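4.2 Arrangement of the small heating station

Figure 3. Heating station with the magnetic stirrer hotplate and a small round flask on a black cloth.

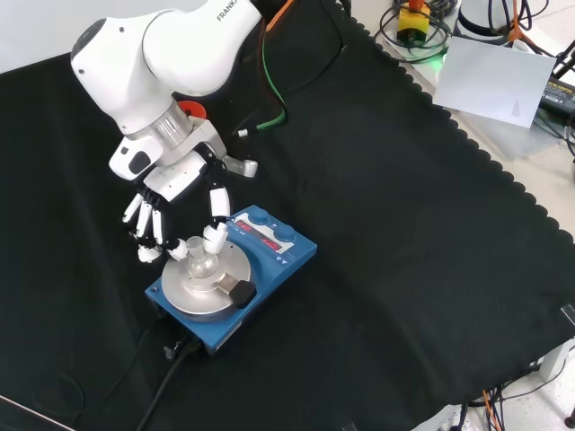

The heating station was the second of the places that we studied in the teaching laboratory at Garnska, and it was the one where the users had the most different opinions. For this reason we describe it in more detail than the weighing station (Section 4.1) and the washing area (Section 4.3).

The work at this station is simple. A liquid is put in a small glass flask, the flask is placed on a stirrer hotplate, and the user sets the heating and the stirring. In the older arrangement, which we call A, the hotplate stood with its panel parallel to the edge of the bench, directly on the light bench surface. In the newer arrangement, which we call B and which is used in Figure 3, the bench is covered with a large black cloth and the hotplate is turned so that it stands diagonally. The hotplate has a blue body and a round metal plate on top, and its two digital readouts are red. Two round knobs are on the panel.

Both changes were first proposed by Salamatu Okoro, who prepared the room for the autumn courses. The cloth was meant to make clear glass easier to see. A small flask on a pale surface is easily lost between other glass things, and in the notebook of the room we found 40 entries in which a piece of glass was knocked by a sleeve or an elbow. Most of these entries were short ("flask tipped, no damage") and did not say where on the bench the flask had been. We therefore could not use them to compare the two arrangements, but they showed us that the question was worth to be studied.

The diagonal position had another purpose. Students who sit at the left side of the bench complained that they must lean over the plate to read the panel. When the hotplate is turned, the readouts can be seen from the side, and the hand that turns the knob does not have to pass above the glass. Adaeze Fashola repeated this observation in three of her group interviews, and the technicians agreed with it more strongly than the students did.

We collected the written records of all heating tasks from October until the end of the course. In total there were 2278 records, and 547 of them came from the heating station. Each record had the name of the task, the arrangement (A or B), the vessel used, and a free comment. Nneka Lawal and Binta Nwosu read the comments separately and put each one under a theme. Where they did not agree, the comment was discussed on the next Monday with the first author, and it was left without a theme if the disagreement stayed.

Four themes were found for the heating station: seeing the glass, reading the panel, cords and cables, and support of the vessel.

Seeing the glass. Comments on this theme were mostly in favor of the black cloth. Users wrote that the outline of a flask was clear to them from a standing position, also in the late afternoon, when the room lamps make reflections on the pale bench. A smaller number wrote that the cloth itself made them careful, "like on a table that someone has prepared." On the other side, black cloth hides dark objects. Stirring bars with a dark coating were lost on it, and two users asked for a white tray in which small parts could be kept.

Reading the panel. The comments here confirmed the interviews. Red numbers were considered easy to read against the white face of the panel. However, some users confused the two displays, because the upper one stands to the left and the lower one to the right, and they did not remember which value belonged to which knob. One user set the stirring when she wanted to set the heating, and noticed it only when the liquid began to splash. After this, a printed note was fixed on the wall near the station. We did not measure the effect of the note.

Cords and cables. This theme was the most negative one for arrangement B. When the hotplate is turned, its power cord leaves from the corner toward the front and runs over the cloth, and a black cord on a black cloth is difficult to notice. Several users caught it with the hand when they were reaching for something else. In arrangement A the cord goes to the back and there were no such comments. The technicians tried a strip of light tape along the cord, and Adaeze Afolabi later replaced it with a flat cover made by Drusteo. The users liked the tape more, as it could be moved together with the hotplate.

Support of the vessel. A flask with a round body and a short neck does not stand with certainty on a flat metal plate. The instructions of the course say that it must be held at the neck during the whole task, and a small clamp block is kept at the edge of the plate. In the comments we saw that the shortness of the neck is the real difficulty. There is only a little place for anything to hold, and if the hold is too low it touches the round part and the flask turns. Users who worked with the long-necked flasks from Cerness did not report this problem in either arrangement.

We also want to mention the question of the hem. The cloth was first cut to the exact size of the bench, and it moved when somebody pulled a chair. A larger piece, hanging over the front side and fixed under the bench, stayed in its place. This detail looks minor, but it was mentioned in the comments more often than the color of the cloth.

From these results we recommend that arrangement B is kept for tasks with small clear vessels, and that the cord is marked with a light color. For tasks with large vessels we found no clear preference, and the arrangement can be left to the person who is preparing the room. The remaining stations are treated in the same way in the next section, where the themes of Ajayi are used without change.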